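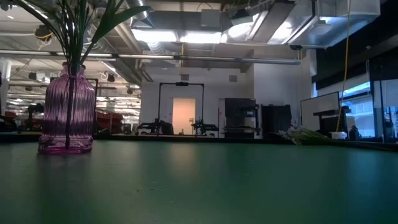

*Flower arranging task at Toltard's test laboratory: vase with foliage, and a bunch of white flowers on the table.*

**Toltard publishes first results from household chore trials**

*For immediate release, November*

Toltard has published results from its first series of household chore trials, carried out with software from Prandar. The series comprised 2,725 attempts at 42 everyday tasks, including wiping surfaces, folding towels, stacking cups and placing cut flowers in a vase.

An attempt counted as complete only if the machine finished without help and nothing was dropped or damaged. Of all attempts, 759 met that standard. Most of these came from wiping and stacking. Flower arranging had the lowest completion rate of the tasks involving rigid containers.

"A stem bends when you hold it and the neck of a vase is narrow," said Szu-yu Mok, who leads testing at Toltard. "The machine has to find the opening, keep its grip light and avoid the leaves already in place. It can do each of these separately. Doing them in one go is still unreliable."

Glass was a second source of error. Depth readings taken through translucent objects were often wrong by more than the width of a stem - enough to miss the opening altogether. Prandar is revising the way its software estimates the rim of a vessel.

Daniyal Jafri, technical director at Prandar, said the figures did not support claims that general household machines are ready for sale. "For single chores in a fixed place, we are close. For a whole kitchen, we are not."

The next series will repeat all 42 tasks with changed object positions and room lighting. The full task list and scoring rules are available on request.

**Press contact:** Tiago Valente, Toltard press office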